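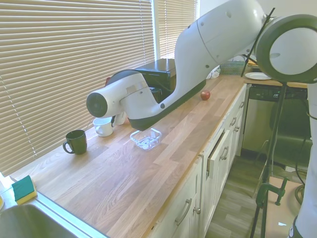

A butcher-block countertop with strips of light and medium brown wood

Butcher block is a building method in which strips of wood are glued together to form a thick, rigid slab, used for countertops, tabletops and cutting boards. Hard maple is the most common species in North America; beech, oak and walnut are also used.

Three types are distinguished by the direction of the grain. In edge-grain block, the narrow edges of the boards face up. In face-grain block, the wide faces are exposed, giving a smoother look but a surface that dents more easily. End-grain block is made from short pieces set upright, so that a knife edge passes between the fibers.

Wood shrinks and swells across the grain as humidity changes. Countertops are therefore fastened through slotted holes or brackets that allow movement. A solid slab fixed rigidly along both edges may cup or split.

Surfaces used for cutting are usually treated with food-grade mineral oil, often mixed with beeswax. Film finishes such as varnish resist water better but are damaged by knives. Scratches and shallow burns can be sanded out, commonly with 100 grit paper, before the finish is renewed.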